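Review: Hikeck anti-vibration pads under a front-loader
Reviewed by Sena Ankrah, April 2024

The Hikeck pads are sold as a set of four rubber cups, each with a ribbed base and a shallow recess for the appliance foot. I bought them to deal with noise from a second-floor laundry closet. The floor is plywood over joists, and the room below is a bedroom. At the top spin speed the ceiling light in that room buzzed.

Installation takes two people. My neighbor Abena Kwofie tilted the machine while I slid the pads in, front pair first. The recess accepts a foot up to 2 inches wide. Ours are smaller and sit slightly off center unless you guide them. After placing the pads, level the machine again. The rubber compresses under load, and one rear corner dropped enough to need a full turn on the foot. Check again after a week.
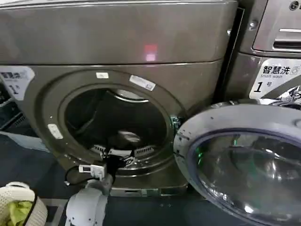 Front-loader with a dark drum opening and stickers on the door ring.

Test method: I ran the same load of bath towels on the same program with and without the pads. A phone running a vibration app was taped to the floor beside the front left foot. A phone is not a calibrated instrument, so I used the readings only for comparison. At 1,000 rpm the floor reading fell by a little less than half. At lower speeds the change was small. During the ramp between the two, when the drum passes through its worst range, there was no improvement, and the machine rocked slightly more than it did on bare floor.

In the bedroom below, the light no longer buzzes. The low hum is still audible with the door closed. Drain pump noise is unchanged, as expected. It travels through the air and the hose, and no pad will affect it.

Movement is the second claim on the package. I marked the foot positions with masking tape and ran 3 weeks of normal laundry. The front feet stayed on their marks. The right rear pad had shifted by the width of a pencil line. Before the pads, the machine moved far enough in the same period to touch the side wall.

I also tried the Sivent flat mat, a single sheet that goes under the entire cabinet. It held position better but did less for vibration, and it has to be cut to fit around the drain pan. The Hikeck set fits inside most pans.

Complaints: the rubber smells strongly for several days. The pads raise the machine by over an inch, which matters under a counter. The instructions are a single drawing with no mention of leveling.

Recommended for wood floors where transmitted vibration is the main problem. On a concrete slab I would level the feet, tighten the lock nuts and keep the money.

Rating: 3 out of 5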